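Hosthorpe Makers Help > Arms and grippers

Wedge fingers or soft pads for picking up dishes?

Asked September 4, 2022

I've been comparing two finger sets on my Ocampo arm and having a great time with it! The stiff wedge fingers get one side inside a bowl and pinch the rim, while the soft pads squeeze from outside. Wedges do great on thin rims but sometimes they skate off. Wrist cam view with the wedges on:
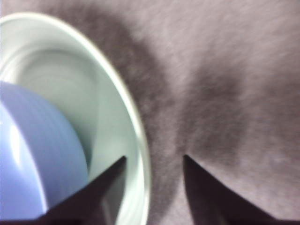

What grip force should I start with for thin rims?
Start low and raise it in small steps until the dish stops slipping when you lift.

My wedge score is 200 good lifts out of 274 tries. Haven't finished the pads yet.

2 answers

Answer 1
Love this test! Keep the wedges and glue a strip of thin rubber on the inner faces. I did that on my Akside gripper in February and the skating pretty much went away. Also slow the close down, I run mine at 68 percent. Try coming in from different sides of the stack too, and open wide before you drop down so you don't clip the plate.

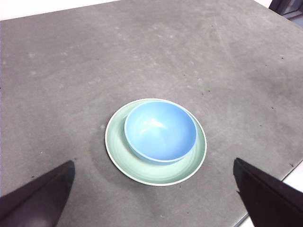
Do I need to recalibrate the camera after swapping fingers?
Only if the camera moved, but the tip offset has to be set again every time.

Answer 2
soft pads. the Pravville ones are fine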